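I was halfway through my tea when the director of Skadby rang, and she was already laughing. She'd just read a one-star review of her own film and wanted to know if I'd written it. (I hadn't! I gave it four.)

Skadby, if you missed it at the festival in February, is a ghost story set on a ferry, with 43 speaking parts and hardly a quiet minute. "I wanted it to feel like a crowded pub," she told me. "You lean in to hear one person and lose the other six."

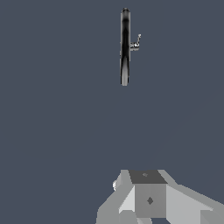

A black shape against slate blue.

I asked how long the script had taken and she groaned. "Two years, and I threw the first one away. It was called Proneck then, and it was a comedy. My mum still thinks it was better." She wouldn't show me a page of it, though I did beg.

Money came up, as it always does. Oltier put in the first cheque and then asked for a happier ending. "I said I'd think about it," she said, "and I thought about it for as long as it took to put my coat on."

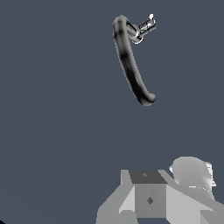 We got on to the old ghost films next, and I'm afraid I went on a bit. She likes the ones where the house does most of the acting. I like the ones with a good scream - we agreed to differ. She did say she'd made her cast sit through a silent one with the lights off, and that two of them fell asleep. 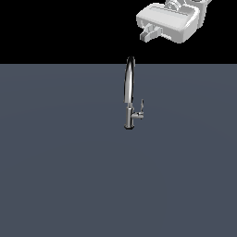

What she's really keen on now is Yammine, her next one, a love story told over one long wedding. "There'll be 100 guests and I want every one of them to have a grudge," she said. Filming hasn't started, and she still needs a band that can play badly on purpose.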